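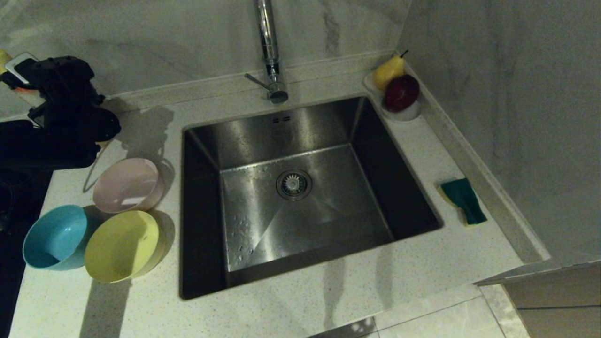 STUDENT PROJECTS / WORK AND TECHNOLOGY

Who Wipes the Counter? Automation at Illilero
Final report, Maltum study group

Illilero is a small company that rents out furnished apartments and cleans them between guests. In September it began using a robot called Pudo for some of the kitchen and surface work. The company told us Pudo would "free people up." I wanted to find out what they were being freed up for.

I read 197 pages of shift notes and spent three afternoons with the cleaning crew. The notes list 689 jobs given to the robot. A job can be as small as moving one bowl, so I would be careful with that number. Management likes to quote it.

What the work looks like

A kitchen turnover sounds simple until you try to write it down. There is a steel sink with water drops in it, a sponge on the counter, plastic bowls to put somewhere, a pear and an apple in a dish that may or may not belong to the next guest. Somebody's phone is in the robot's gripper too. An experienced cleaner sorts all this out without stopping. For Pudo, every item has to be on a list, and the crew are the ones who write the list.

Wiping is the task the company is proudest of. The arm holds a fuzzy pad against a surface and the staff get on with something else, at least on paper. In the notes I kept finding the same entry, "stood by." One cleaner told me she used to finish a kitchen and move on, and now she finishes a kitchen and waits. 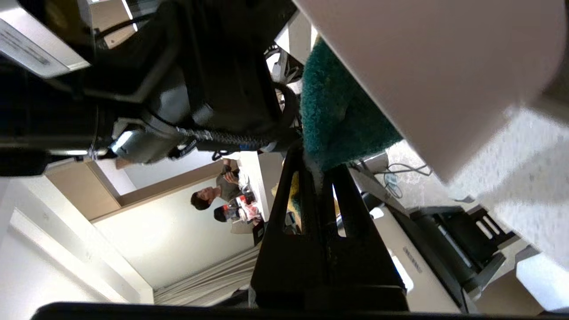 Figure 2. Teal pad held at the gripper, with two people farther back in the room.

What changed for the staff

Nobody lost a job while I was there, and I want to be fair about that. Hours stayed the same. But the crew picked up new duties – charging, clearing cables, filling in a log after every job – and their pay did not change. The older method they were trained in, which they call the Milošević routine, is no longer taught to new hires. Two cleaners saw this as a loss. A third said she was glad to rest her wrists.

Limits

I had no access to cost figures. The survey I planned for 100 guests never went out, so I can't say whether anyone staying there noticed a difference. My own view is that Illilero bought a machine first and looked for the problem later. Another season of notes might prove me wrong, and the next group should ask for them early, as it took us most of a month to get ours.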